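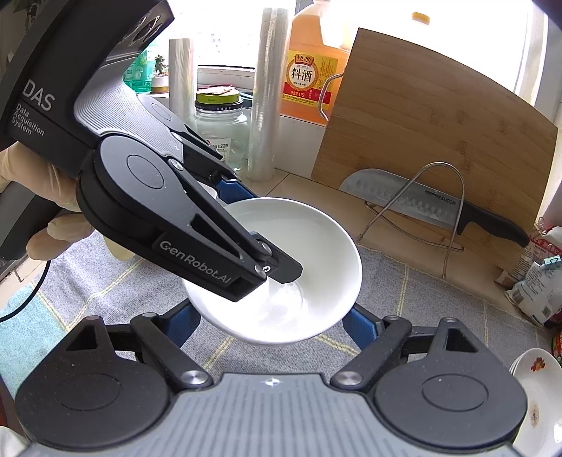 4. Setting up the scale and checking what it tells you

The Hitevura kitchen scale reads in steps of one gram, and the box makes a good deal of that. A step of one gram on the display is a different thing from being right to one gram, and the set-up below is meant to show you how far apart the two are on your own counter. You will need a bowl and a hard surface. A plain round white bowl like the one shown is fine, but a gray woven cloth like the one under it should stay out from under the scale. Cloth gives a little under load, the feet settle at different heights, and the reading drifts while you stand there trusting it.

4.1 First set-up

1. Slide the battery cover off and pull out the plastic tab. Supposedly the tab keeps the battery fresh in storage. If the display is dim on the first day, replace the battery before doing anything else.

2. Put the scale on a bare, level counter. Press each corner of the platform with one finger. If it rocks, move it. There are no adjusting screws on the feet, whatever the older leaflet says.

3. Press ON and wait for the display to show 0. Wait a further 9 seconds. The "instant ready" light comes on well before this and can be ignored.

4. Press UNIT until you see g. The scale forgets this setting when the battery is changed.

Note: Do not use the ml setting for anything except water. It is the gram reading with another label on it. Oil, milk and honey will all come out wrong.

4.2 Using a bowl

1. Place the bowl in the middle of the platform and let go of it.

2. Press TARE once. The display should return to 0. If it shows a small number a few seconds later, press TARE again.

3. Add the food slowly. Very small amounts dropped in one pinch at a time may not register at all, as the scale tends to treat them as drift and cancel them. For yeast or salt, tip the whole amount in together, or use a measuring spoon and stop worrying.

Caution: The scale switches itself off after two minutes and loses the tare. Write down the weight of your usual bowl, in pencil, inside the back cover of this guide. It will save you a batch of dough sooner or later.

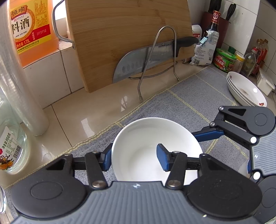
4.3 Checking the reading

The "self-calibrating" claim on the front of the box means that the scale finds zero when it is switched on. It does not check anything higher up.

1. Weigh a sealed bag of sugar or flour in the middle of the platform and note the figure.

2. Move the bag toward each corner in turn. A difference of one or two grams is usual. More than that, and you should go back to step 2 of 4.1.

3. Weigh two items separately, then together. If one reads 400 and the other 900, the pair should read 1300, give or take two grams.

The Kwon test weight sold alongside the scale is a reasonable buy if you bake for other people. We would not bother with the Nivetti calibration mat.

4.4 If the numbers still look wrong

Repairs are handled at the Kovthorpe counter. Quote form 1467 and bring the scale with its battery in. Please bring your written readings too.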